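4.2. Objetos deformables y de superficie brillante

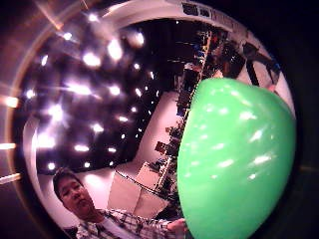 Figura 3. Manipulación de un objeto verde brillante, similar a un globo, vista desde la pinza de mano.

Los objetos hinchables y las bolsas llenas de aire siguen siendo el grupo con peores resultados de nuestro estudio, por debajo incluso de la ropa y de los cables. En la literatura se suelen tratar junto con los textiles, pero el problema es distinto: la forma cambia poco mientras el objeto está libre y cambia mucho en cuanto se aprieta. A esto se suma la percepción. En la Figura 3 el objeto verde ocupa la mitad derecha de la imagen y oculta buena parte de la sala, y los reflejos de las luces del techo aparecen sobre su superficie como manchas blancas y trazos cortos. El estimador de profundidad empleado en este trabajo interpreta a menudo esos reflejos como relieve. También la mano del joven queda parcialmente tapada en el punto donde llega al objeto, de modo que el contacto, que es el dato que más interesa, es el peor observado.

La tarea se definió a partir de dos labores corrientes. La primera es doméstica: recoger los adornos hinchables después de una celebración y guardarlos en una caja. La segunda procede del comercio: retirar un artículo hinchado de un expositor y entregarlo a una persona sin dañarlo. Ambas se repitieron con la política entrenada sobre demostraciones humanas y con el controlador de fuerza de Fitow, que sirve de referencia. Cada condición constó de 33 intentos. Se consideró fallido todo intento en el que el objeto se soltó, se pinchó o no llegó a su destino en 15 segundos.

La política aprendida completó 10 de los 33 intentos en la labor doméstica y 7 en la entrega. El controlador de referencia completó 7 en la primera y ninguno en la segunda. La diferencia en la entrega se explica en parte por el momento de soltar: el controlador espera una caída de la fuerza medida, y con un objeto tan ligero esa caída no se distingue del ruido del sensor. La política aprendida abre los dedos antes, a veces demasiado pronto.

Los fallos se revisaron uno a uno. El más frecuente fue el cierre de la pinza delante del objeto, sin tocarlo, seguido de un segundo intento que lo empujaba fuera del alcance. Cusi propuso limitar la velocidad de aproximación en el tramo final; con ese límite el empuje disminuyó, pero varios intentos agotaron el tiempo. Valente repitió la prueba con los dedos de silicona de Mellura y no encontró mejora en la entrega. No se probaron ventosas -- el material cede y la junta pierde aire con facilidad.

Con estos datos no puede afirmarse que la tarea esté resuelta ni siquiera en condiciones de laboratorio. Una persona la realiza sin atención especial, con una sola mano y corrigiendo el agarre sobre la marcha. El sistema necesita que el objeto esté quieto y que el fondo no cambie demasiado, dos condiciones que rara vez se dan en una casa o en una tienda abierta al público. En la sección siguiente se examina si la adición de una señal táctil en la yema de los dedos reduce los cierres en vacío, que en el conjunto de Lozano aparecen también con bolsas de plástico transparente.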